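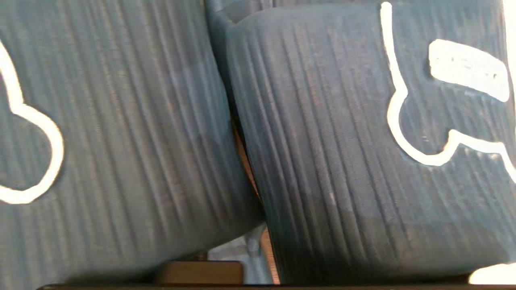
My sister-in-law says ribbed mugs are a pain to wash and I'll regret them by February. Noted! I have a bottle brush and a stubborn streak.

So, mug thread, because I spent way too much of this week thinking about mugs.

I got rid of nearly 100 things from the kitchen over the holidays and the mug shelf was the worst of it. Conference mugs. A Parnex one from a job I left years ago. Two with no handle (why did I keep those??)

The blue-gray ones stay. They're ribbed all the way around, little vertical grooves, and matte, so they don't have that slick feel when your hands are soapy. White painted outlines on the side. I keep trying to decide what the shapes are. One bit looks like a keyhole to me, or maybe the top of somebody's head.

Bought them at the Urstead market from a stall called Jotetti. No box, just newspaper, and I drove home at the speed of a parade float.

OK, the washing question. Coffee does settle in grooves if you let it sit. What I do: rinse right away, then once a week a spoon of baking soda and the soft brush, up and down with the ribs. Going across them does nothing — I tried.

Storage is where I'm stuck. The shelf is 492 mm wide, I measured it twice, and five mugs in a row is one too many if the handles all point the same way. Turn every other one and they fit, but then they knock together whenever someone shuts the door.

Somebody suggested the felt pads from Seok. Ordered a pack. If they slide around I'm cutting up an old placemat.

And no, I'm not stacking them. I stacked my last set and chipped two rims in a month.

Still need a home for the travel cups. Those are in a bag by the back door and I've walked past it all day — tomorrow's problem.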